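Bitthorpe Allotment and Orchard Society
Minutes of the General Meeting, 15/11/2022

Ms. Osei presided. The minutes of the previous meeting were approved as circulated. Membership stood at 278.

1. Water supply
The chair reported that the Narkach line had been repaired and that the balance of $1,363 was paid in full.

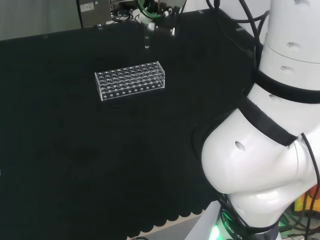

When will the taps be shut off for winter? The shutoff will take place after the first hard frost, and notice will be posted at the gate.

2. Orchard
Mr. Maruyama presented the pruning plan for the Imai rows. Work will begin at the north fence. Cut wood is to be stacked by the shed and may not be burned on site.

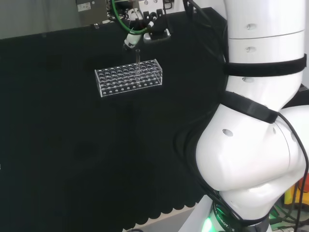
The older pear trees will be left until April, when their condition will be reviewed. Two have canker and may have to be removed.

3. Plot rents
A motion to raise the annual rent by $20 was moved and seconded.

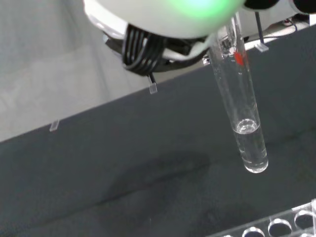
Daichi Maruyama asked that half plots be charged half the increase. The amendment was accepted and the motion carried as amended.

4. Seed order
The Teltusik order was approved at $1,709, including potatoes and onion sets.
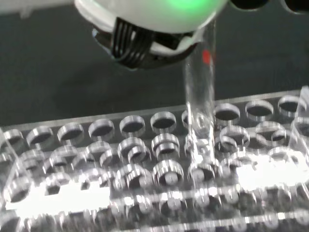

How may members add to the order? Written requests will be taken by the secretary until the order is placed.

The meeting was adjourned at 8:40 p.m.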